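Handles fail before walls do. In the Tornura workshop, 17 glass mugs were cooled at different rates, and 6 cracked where the handle meets the body. The joint is thicker than the wall, so it gives up heat more slowly and holds stress -- invisible without a polarizing filter.
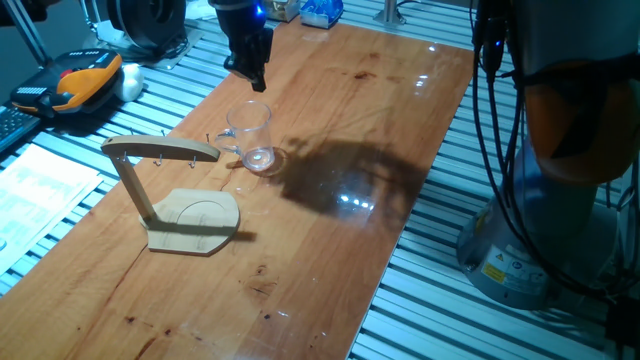
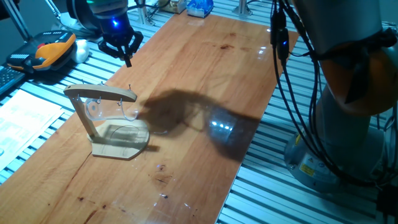 A reader in Grundora objects that slow cooling is only half the matter, and that a badly heated joint will crack however long it sits in the kiln. The point is fair. Tornura now reheats each joint for 16 seconds before the mug goes in.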